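Threads > Home & Laundry > Henk Verbeke

Okay, tea towel people, gather round. I have finally sorted my whites and I am thrilled!!

Pulled 80 old cotton cloths out of the hall cupboard. Some were Mum's, some came from the Wadberg market back when you could get a bundle for next to nothing. All that lovely soft fabric, just sitting there going grey.

Soaked the worst ones overnight in Fastska (99 cents a sachet at De Graaf, bless them). The colour came up beautifully – even the sad one with the gravy history.

Next bit is my favourite. Hold it by the top corners, give it a proper snap, then fold. I got through the first pile before morning tea and didn't want to stop.

Also moved the fan up onto the black bin so the air comes across at chair height. Such a small change and the whole corner feels fresher!
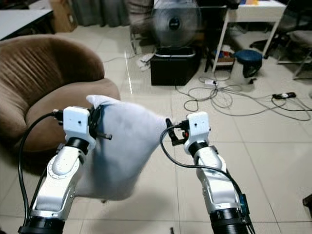 White cloth up, armchair behind, fan going on its bin.

Pillowcases are next – 2 baskets of them. If anyone has a good trick for the ones with the inside flap, please tell me, I'm all ears.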